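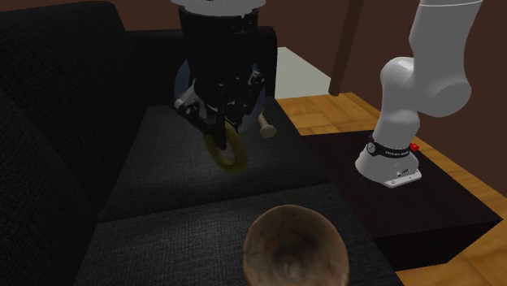

Black, two seats, tight weave. More on this below.

Filed under: Home Diary / Moving & Settling In

Thursday, late

Right, kettle on, feet up on a packing box (I am still on packing boxes, we'll get to that) and I'm finally writing up the week in which I was going to be decisive and buy a couch.

I got the keys to the flat in Ullmont at the start of October and I've now been in it long enough to know which floorboard squeaks and which neighbour practises the clarinet. I've got a bed. I've got a fridge that hums in what I think is B flat. What I haven't got is anywhere soft to sit, and after two weeks of eating dinner perched on the box marked WINTER COATS / MISC my back has started sending me letters of complaint.

The old couch didn't make the move. It was a mustard two-seater I'd dragged through 3 rentals, and it was beautiful if you squinted, and the springs on the left side had gone so badly that anyone who sat there slowly slid toward the middle like a boat taking on water. I put it out on the nature strip with a sign saying FREE, LOVED, LEAN RIGHT and by the time I'd come back with the cushions it was gone. I had to run down the street after a ute with a cushion under each arm!

So. New couch. I gave myself a budget of $3,000, which felt like an outrageous sum when I wrote it on the back of the gas bill and felt like pocket money by the time I'd been in the first showroom for ten minutes.

First stop was Le Roux, down by the station, because it was raining and they have an awning. Gorgeous shop. It smells like candles and other people's salaries. I sat on a long linen thing the colour of porridge and very nearly fell asleep, then turned over the tag and woke up again. The saleswoman was lovely about it. She offered me a sparkling water and I took it, and then I felt so guilty about drinking their water that I stayed another half hour and let her show me ottomans. I don't want an ottoman! I came home with an ottoman brochure.

Saturday's plan was the big Castari warehouse out past the ring road, which meant the 19 bus, and the 19 bus on a weekend is a commitment. I packed a sandwich. Castari is the opposite of Le Roux in every way: concrete floor, forklifts beeping, rows and rows of couches all facing the same direction like they're waiting for a film to start. I quite liked it. I must have sat on every one of them. My problem is that I can't tell anything from a minute's sit. Everything's comfortable for a minute. I want to know what it's like on a Sunday when I've got a cold and I've been on it since breakfast, and you can't very well bring a doona and a box of tissues to the warehouse (I did think about it on the bus home).

I also learned that I'm a firm-seat person. I'd always assumed I was a sinker. But the really squashy ones make me feel like I'm being eaten, and getting up out of them takes a run-up, and there was one I had to roll off sideways while a small child watched.

Then there's the colour question, which has taken up far more of my head than it should. I was dead set on green. Everyone's got green at the moment though, and I started imagining myself in five years' time being cross with it. Grey felt like giving up. Cream is for people who don't drink red wine or own toast. And then somehow I kept coming back to black, which I'd ruled out on day one as too bachelor pad, and now I can't stop looking at it. The fabric sort, mind, never leather. There's something really restful about a big dark couch, like a cat that's already asleep when you walk in.

The dark ones look even better once there's a bit of clutter about. I keep noticing how colours come up against them: a blue ball, something small and yellow, a brown bowl, and suddenly everything looks like it was chosen. I've got plenty of clutter. I could be very stylish.
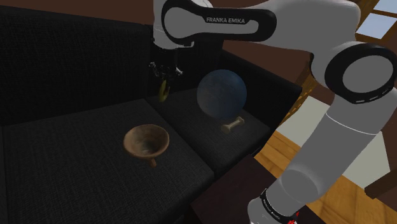 Friday, with toast

Slept on it (bed, obviously). Measured the stairwell this morning before work, which I should have done before I sat on a single couch in this town. The landing turns hard at the top and there's a fire hose reel sticking out exactly where you'd want to swing the long end round. I made a cardboard couch out of flattened packing boxes and walked it up the stairs by myself, saying "to me, to me" to nobody. It fitted, just, if I held it upright and breathed in. The clarinet stopped while I was doing it, so I suspect I had an audience through the peephole.

So two seats it is, and a low-ish back, and if the feet unscrew I'll cry with relief. There's one more place to try, Iltance, which a woman at work swears by for delivery because they carry it in and take the plastic away with them. Their website gives every measurement except the one I need, so I'll have to go in with my own tape.

Meanwhile I've bought two floor cushions and a lamp. The lamp wasn't in the budget. It's got a pleated shade and it's a bit ridiculous and I love it, and it's sitting in the corner where the couch will go, lighting up WINTER COATS / MISC.

Must ring Iltance at lunch and ask about Saturday hours. Also bin night, also milk.

More from the diary
The fridge that hums
Curtains, or the lack of them
Every box I labelled MISC and what was in it
First night in Ullmont
What to do with a long thin hallway

Get in touch | Copyright, all words mine | Back to top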